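Reading time: 3 minutes

The Chair Project: what I learned from clearing one room
Design and Making, second year report
2024-10-07

I'll admit I picked this project because I thought it would be easy. The brief from our course was to choose a room that wasn't working, sort it out and write up what we did, and I already lived with a room that wasn't working! My house share on Mestard Road has a back room that was meant to be a study when we moved in. By May it had turned into the place where everything went when you didn't want to look at it (coats, bags, cables, blankets, half of somebody's tent).

My first plan was to buy storage. I had a budget of £200 and spent a whole evening on the Jusadell website filling a basket with boxes and shelf units, and then my tutor asked me what was going to go in them. I had no idea. So the basket got emptied and I started again with the stuff itself, which felt very backwards at the time.

I borrowed a sorting method from a module handout, the Skokum sheet, where you go round the room by material before you think about use. All the soft things first, then the hard things, then paper. It sounds odd but I really liked it, because you don't have to make a decision about your whole life every time you pick up a scarf. Soft things took me 12 hours over two weekends. They tangle, they hide other things, and they look much smaller in a heap than they do once you've shaken them out.

Dark fabric was the worst of the lot. Black tights, navy jumpers and brown blankets all look the same under a ceiling light in the evening, and I put things in the wrong pile more times than I'd like to write in a marked report. After the first weekend I only sorted in daylight. 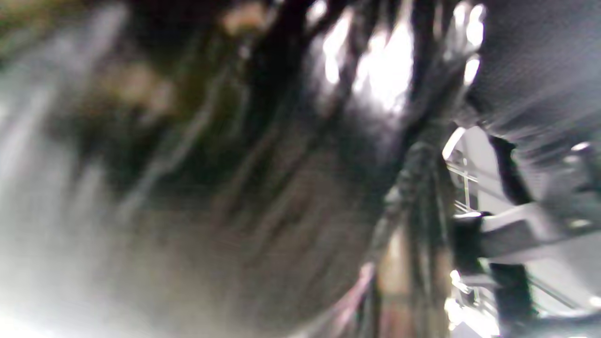

What is the best order for clearing a room full of mixed soft things?

Start with the largest pieces, such as blankets and coats, and fold them out of the way before touching anything small. Cables and straps come next as they hold everything else together, and the small clothes can wait until the floor is clear enough to make piles on.

That order came out of doing it wrong, by the way. On the first Saturday I went for the socks and gloves, filled a carrier bag with them and felt very pleased, and the room looked exactly the same as it had at breakfast.

Once the soft things were done I moved on to the chair. Everyone in the house calls it the Ezeani chair after the second-hand shop it came from, and it had been buried for so long that one of my housemates thought we'd sold it. I wanted it back in use as a desk chair, so I measured the gap between the desk and the wall and worked out that the desk had to come forward by 18 centimetres. That's the only bit of proper furniture planning in this report and it took me ten minutes, most of them spent looking for the tape measure.

Paper I more or less gave up on. I bought two box files, one for the house and one for me, and everything that didn't obviously belong in either went in a tray on the windowsill. The tray is now full. I did say in my proposal that I would design a filing system, so I'm marking that as not met.

In the end I spent more than £200, mainly on a rail for the coats that cost a lot more than I'd planned. I'd still buy it again. Hanging coats up freed far more floor than any of the boxes would have, and people do use it, even the housemate who told me they wouldn't.

If I repeated the project I would keep a proper diary from the start. My notes for the first weekend are three lines on the back of a receipt, and I had to piece the rest together from messages to the house group chat. I'd also ask everyone to label their own bags before I began, as I lost a good part of one Sunday knocking on doors holding up single gloves.

Still to do: the tray, the tent, and the shelf above the door that I can't reach without a ladder.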